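What the second arm will cost us, and what we left off the list

I said in February that I would write up our budget for the humanoid once the numbers stopped moving. They have mostly stopped.
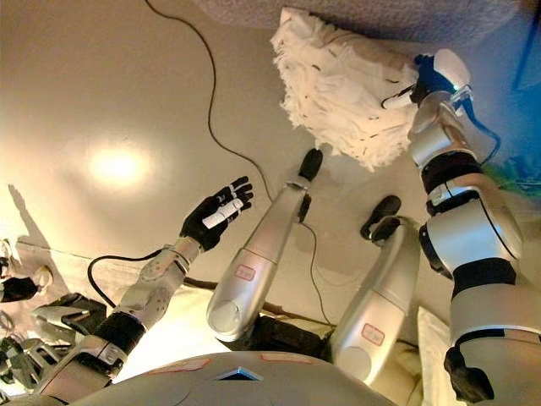
The robot itself was the easy line. It was paid for out of last year's money and the price was fixed. The trouble is everything that has to be bought again. Hands wear out first. We run textile handling most of the day, and I now plan on 2 spare hands per robot per year. Last year I planned on none, and we lost three weeks waiting for one to ship from Durnau.

Cables are cheap and I still got them wrong. I put down $200 for the year and spent $500. Order the longer ones, and order a few more than you think you need. Karim Semaan, who keeps our parts list, wants them in their own line so they stop hiding under "miscellaneous." He is right and I have changed it.

Then there are the things to pick up. Bath mats, throws, cushion covers, towels. We buy them used when we can, and wash them. Shaggy fabrics go fastest because the fringe comes off in handling, so I buy those in threes.

For service we had quotes from Furnum and Michalski. Furnum was lower but charges for every visit. Michalski wanted the whole year up front and includes travel. We went with Michalski. If your robot sits idle most of the month, the other one would probably suit you better.

I left out a second charging station. I also left out the Driselance software license, which we can do without until summer, and new flooring, which we can't really do without but can't afford either.

One more item I forgot until the end was storage. Spare parts need shelves, and ours are full. I have asked for a cabinet with a lock and am waiting to hear back on that.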